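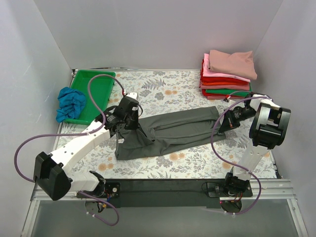 Reading time: 2 min

About Brideck

Print this page | E-mail this page

Brideck records demonstrations of two-arm handling tasks and supplies them, cleaned and labeled, to teams that train robot control software. We work mainly with cloth. A demonstration is one complete run of a task, carried out by an operator who moves the arms by hand or by remote control while joint positions, gripper openings and camera views are logged together.

What we work on

Folding and sorting garments is our main line of work. Cloth has no fixed shape, so a gripper that closes on the same point of a shirt twice may meet a single layer the first time and a doubled fold the second. Fixed motion programs handle this poorly. An operator looks at the cloth, picks a grasp point, pulls, looks again and corrects. The corrections are the part of the record our clients ask for most often, and we keep them in.

Each station has two arms mounted at the front of a covered work surface, with side walls and a back wall. Printed table coverings are used as well as plain ones, so that a trained model does not come to depend on a blank background. A typical layout has a bin at the rear left, a stack of folded cloths at the rear right and the current item in the middle. Items are laid down crumpled unless the task sheet says otherwise.

How demonstrations are made

Two methods are in use. In hand guiding, the operator holds the arm and moves it through the task with the motors set to low resistance. The method is easy to learn and suits short reaches and single grasps. Its drawback is that the operator's hands and sleeves enter the camera views.

In remote control, the operator moves a pair of smaller leader arms and the station arms copy them. The views stay clear and both arms can be worked at once, which flattening and folding require. Most cloth work is recorded this way. Our control and logging program, Ambrose, was written in-house and runs at every station.

New operators practice for 10 shifts before their runs are accepted into a delivery. They begin with moving a single cloth from one side of the table to the other, go on to flattening, and finish with folding.

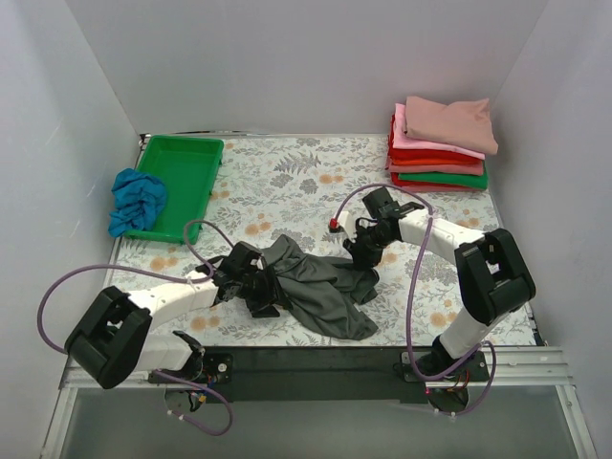

What happens to a run in which the operator drops the cloth or folds it badly?
It is kept and labeled as a failed or partial run, and the client decides whether to include it in training.

Review and labeling

Every run is replayed by a reviewer other than the operator who made it. The reviewer marks the start and end of each grasp, notes slips and regrasps, and rejects runs with missing camera data or a timing fault. Rejected runs are listed in the delivery notes by number.

Where we are

Recording takes place in Wistow. The review room and the parts store are in the same building. Rosalind Doucet is head of recording and sets the task sheets. Clients who want a new garment type or table layout added should send her a written outline and, where possible, samples of the cloth. Visits to the recording floor are by arrangement on Thursday afternoons.

Current project

Drokden is our present collection of dark garments on patterned coverings. Dark cloth shows its folds weakly on camera, and edges are hard to place where layers overlap. Task sheets for Drokden cover spreading, edge finding and the first fold. Stacking will be added once the labels for the first fold have been settled.

Last updated: February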